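Orkavell Laundry Track

The Orkavell Laundry Track is the domestic task event of the Orkavell student robotics competition. Teams of secondary and undergraduate students program a two-armed robot to handle clothing around household laundry machines. The track was added to the competition in its third edition, alongside the older Clurkton sorting event, and is run under a separate rulebook.

History

The event grew out of a course project at Majimbun Technical School, where Irfan Simanjuntak taught an elective in robot control. Students in the elective had been working with rigid blocks and cups, and the project moved them to cloth items, which change shape every time they are picked up. A draft rulebook was written in April and circulated among the participating schools. The first official round was held on 2018-06-23 with 22 teams.

Sekar Yeoh became technical chair after the first round and rewrote the section on basket placement. The earlier text had allowed a basket to be set down anywhere within reach of the robot, and scores from different sites could not be compared.

Format

Each team has two attempts. An attempt begins when the operator steps back behind the line and ends when the robot returns its arms to the rest position or the time limit expires. Teams may use their own control software but not their own hardware. Code is frozen the evening before the event.

A garment counts as transferred when no part of it touches the basket and no part of it hangs outside the drum. Garments dropped on the floor may be picked up again without penalty. Contact with the inside of the drum is allowed; pushing the machine out of position ends the attempt.

Work area

The work area is laid out on a level floor in front of the machines. Rubber tiles are common at practice sites. White tape on the floor gives the reference for the basket, and its internal lines let a judge record an offset by grid square. Machine models are not standardized, and teams are told the door diameter and the height of the lower rim in advance. Other household items may stand along the wall, as they would in a home, and the software has to tell them apart from the task basket.

The task basket is rectangular, with perforated sides. It is loaded with a mix of light and dark clothing. Dark items are harder to separate in the camera image when they lie on top of one another, and most teams spend more practice time on them than on anything else. 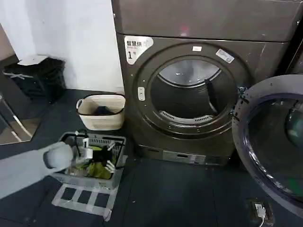 Scoring

An attempt is scored out of 100 points. Transfer of garments makes up the largest share, followed by door handling and final arm position. Partial credit is given for a garment that has been lifted clear of the basket but not placed. Where two teams finish level, the one with fewer operator interventions is ranked higher.

Team preparation

Most teams divide the task into grasp, lift, carry and release, and assign each stage to a different student. Practice runs are logged in a shared format so that schools can exchange them. The Clolport team's log for its first season listed 1,732 grasp attempts, almost all of them on single garments. Later logs from the same team include tangled pairs and items hanging over the basket rim.

Common faults recorded by judges include gripping the basket wall together with the cloth, lifting two garments at once, and releasing before the sleeve or leg has cleared the lower rim of the door.

See also

Clurkton sorting event
Majimbun Technical School
Cloth manipulation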